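Home | Football | Gear | Coaching | Schedules | Contact

Review: Vonstead sideline kicking net

By Amerley Agbeko

Print this article
E-mail this article

The Vonstead is a free-standing kicking net for football, made for kickers and punters who want to warm up on the sideline without a second person shagging balls. It sells for $192 at Quaye Sports, shipping extra. We bought ours in August, before training camp, and used it through the whole high school season.

It replaced an older Bolier net that had a bent crossbar and a hole at the height most punts hit. Some of what follows is a comparison with the Bolier, as plenty of teams around here still own one.

Setup

The frame is steel tube in sections that push together and lock with spring buttons. The uprights are marked left and right, but the marks are small stickers and ours came off in the rain by the third game. We put coloured tape on them after that. The net hangs from the top bar on hooks and ties to the legs with elastic loops.

One adult can put it together alone. Two people make it easier to get the top bar on, especially in wind. The instructions show the hooks facing the kicker. Ours held better facing away, so that is how we left them. 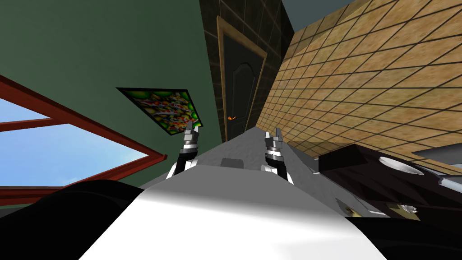 Left and right grippers, with a small dark grey block on the surface between them.

Weight and transport

The whole thing weighs 29 pounds in its bag. The bag has one shoulder strap and no wheels. Our student manager carried it from the equipment room to the far sideline and did not enjoy it. The zipper is the weak point. It runs along only half of the bag, so the longest tubes have to go in on an angle, and the fabric has started to pull at that end.

The Bolier was heavier, but it folded in one piece and went in and out of the bus faster.

Kicking into it

For place kicks the net is very good. The pocket is deep, the ball drops straight down and it does not roll back under the kicker's feet. Naa Akolgo, our starting kicker, takes a short approach and hits the ball low, and the net caught everything she put into it. She logged 600 kicks over the season, most of them from a holder's block and the rest off a live snap. The mesh shows fuzz in the centre and no broken strands.

Punts are a different matter. A punter who gets under the ball and sends it steeply up can clear the top bar if he stands at the distance printed on the bag. Selorm Addo put several over the top and into the bench area during the first two weeks. Moving him a full step closer fixed most of it. The Bolier was taller and we did not have this problem with it. If your main use is punting, I would look at the taller Endero model before this one, although I have only seen the Endero at another school's field and have not used it myself.
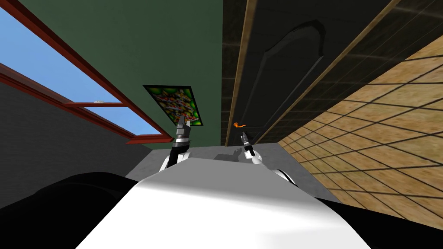

Left gripper in front of the lower edge of a painting, right gripper raised toward the base of a dark door.

Stability

On grass, with the four pegs in, the net stays put. On turf you cannot use the pegs, and the sandbag sleeves on the rear legs are needed. The sandbags are not included. Without them a hard place kick walks the frame backward a few inches at a time, and a gust can tip it. Officials at one away game asked us to move it farther from the sideline, so check with the crew before kickoff.

Cold did not bother the steel, but the elastic loops went stiff in late season and two of them snapped. Charoen Klinhom, who looks after our equipment, replaced them with short bungee cords from the hardware store. Quaye sells a spare set and it was out of stock when we asked.

What I would change

A longer zipper on the bag. Sandbags in the box, or a lower price without them. A top bar that can be raised for punters. The stickers should be paint.

Would I buy it again? For a team with one kicker who does field goals and converts, I would. We plan to keep the net for place kicks and patch up the old Bolier for punting practice, and the coaching staff are fine with having both on the sideline.

Rating: good for place kicking, fair for punting.

Reader mail

Rajeshwari Subramaniam sent in a question after our preview of this net last month.
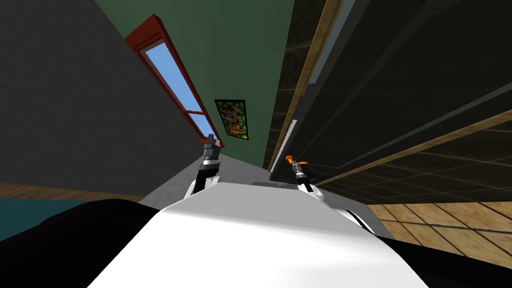

Can the net be left standing outside between practices?

It is better to take the mesh down and store it dry. The frame can stay up overnight if it is pegged and the forecast is calm, but the spring buttons will rust if they are left wet for long.

Print this article
E-mail this article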